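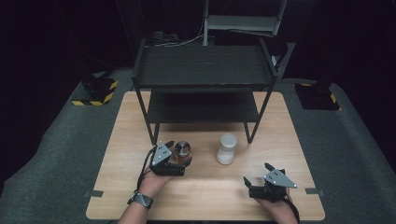 Support > Sending money > Frequently asked questions

Search help topics
Go

Sending money with Millorach: frequently asked questions

Millorach lets you send money from a US bank account or debit card to a bank account, a mobile wallet or a cash pickup counter abroad. These are the questions our support desk answers most often. If yours is missing, the contact details are at the bottom of the page.

Who can open an account?

You need to be 18 or older, live in the United States and have a bank account or debit card in your own name. We don't open joint accounts. Two people in the same household can each have one.

What documents do you ask for?

A driver's license, state ID or passport is enough for most people. If your address has changed, we may also ask for a recent utility bill or bank statement. The name on the document has to match the name on your Millorach account, including middle names if your bank uses them.

How much can I send?

New accounts can send up to $2,000 a month. To raise the limit, open Settings, choose Limits and upload proof of income, such as a pay stub. Reviews are done in the order they come in, and you can keep sending under the old limit while you wait.

What does a transfer cost?

There is a fee and an exchange rate, and both appear on the screen before you confirm. The fee depends on how you pay and how the money is collected. Paying from a bank account costs less than paying by debit card. Cash pickup costs more than a bank deposit.

The rate is held for 10 minutes once you see it. After that the page refreshes and you may get a slightly different one.

How long does it take?

Debit card payments to a mobile wallet usually arrive the same day. Bank deposits depend on the receiving bank, and some of them don't post incoming payments after 3 p.m. local time. Public holidays in either country add a day.

If you pay from a bank account, we wait for your bank to release the funds before we pay out.

Can I send to any bank?

The list of banks for each country is on the recipient screen. If a bank isn't listed, we can't send to it yet. Small credit unions are the usual gap – check whether your recipient can use a wallet or a pickup counter in the meantime.

What is the difference between Millorach and Khalaf?

Khalaf is the payout network we use for cash pickup. You don't need an account with them. Your recipient gives the counter the pickup code and shows ID. Questions about opening hours should go to the counter itself, but problems with the code should come to us.

My recipient's name is misspelled. What now?

If the money hasn't been collected, go to Activity, select the transfer and choose Edit recipient. You can fix spelling there. You can't change the transfer to a different person; cancel it and start again. Accents are fine to leave out for bank deposits.

Can I cancel?

Yes, until the money has been paid out. The Cancel button disappears once that happens. If you cancel within 30 minutes of paying, you get the full amount back, fee included. Card refunds can take several business days to show up, depending on your bank.

Why is my transfer on hold?

Most holds are for a missing document or a name that doesn't match. Check your email first, including the spam folder. We don't ask for passwords or full card numbers by email or phone. If someone does, don't reply – forward the message to us.

Do you support digital currency?

No. Transfers are paid for in US dollars and paid out in the local currency. We tested a stablecoin option and closed it to new customers in February. Balances left over from the test can still be withdrawn to a linked bank account.

How do I close my account?

Withdraw any balance, then choose Close account under Settings. We have to keep transfer records for a set period after that, but you won't get any more marketing email.

Page maintained by Sarahí Trujillo and Jacinto Ocampo, customer support.

Contact support | Copyright Millorach | Back to top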